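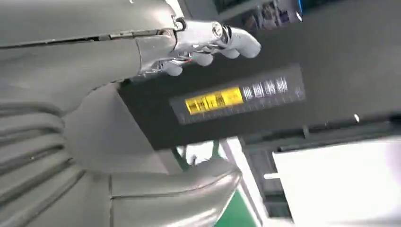

Prekusari display panel, review after one winter of use

I bought the Prekusari panel in October for our small seed store, and I wanted to wait with my review until the cold months were over. Many reviews are written on the day of the unpacking, and for a thing which must be read every morning this is too early.

For those who do not know it: the Prekusari is a dark charcoal-gray front with a small yellow backlit screen, and it shows the value that your sensor sends to it. It does not record, it does not connect to the telephone, and it has no alarm. My colleague Mesfin Worku asked me why I did not take the Brisico for the same money, which has all three. My answer is that I already have a notebook and a pencil, and I wanted a number that I can read from the door.

The screen

Dark characters on a yellow ground are an old solution, and for my eyes still the best one. Before this I had an Abbasi with blue light and white numbers. In the evening it was pretty, but with the ceiling lamps on I had to put my hand over it like a roof. With the yellow one I have no such trouble when I stand in front of it.

From the side it is less good. If you come at a sharp angle the characters become weak, and a 3 and an 8 are easy to confuse. I wrote down a wrong value two times in the first week before I learned to stop and stand straight. So please think about the place before you drill. I mounted mine too far to the left of the door and I regret it.

I would also like a bigger screen. The panel is broad and the screen takes only a small part of it. I am sure there was a technical cause, but a person of my age looks at all that free dark surface and wishes for taller numbers.

The printing and the surface

To the right of the screen there is a short label, printed in white. White on charcoal is easy to find and I have cleaned the front every week with a damp cloth without losing any of it. On the Abbasi the printing was half gone after the first summer.

The dark color has one weakness, and it is dust. In a seed store there is always dust, and on this color it shows before lunch. If your room is of the same kind and you like things to look clean, prepare yourself.

Mounting

The instructions are short and the English in them is worse than mine. The drawing for the cutout is correct, but it gives the distance from the wrong edge, so turn the paper until it agrees with the part in your hand. I needed one afternoon. A person with a good saw will need less. The clips at the back are stiff and I broke one. Erkarport, the shop where I ordered, sent a new one in the mail without charge, and Kianoush Sharifi from their parts desk wrote me a very kind note with it about which side goes in first. (The flat side.)

Does it show the correct value?

I compared it with my old glass thermometer through the winter. The difference was small and always in the same direction, so I trust it. After a power cut it needs a moment to start and shows nonsense during this time. Do not write down the first thing you see.

The light of the screen cannot be made weaker. In our store this is no matter, but I would not put it in a room where somebody sleeps.

Who should buy it

If you want history, graphs or warnings, take the Brisico or save for something better. If you want one value on a wall and you will pass by it anyway, I can recommend the Prekusari. I give four stars of five. The missing star is for the side view and the clips.

One question for other owners: has anyone found a cover for it against the dust, a clear one that does not reflect the lamps? I tried a piece of plastic from a picture holder and it was terrible.

Posted March 16, 2023
173 readers found this review helpful

We use cookies to remember your settings and to understand how our pages are used. By continuing to browse you agree to this. Accept all | Only necessary | Read our cookie policy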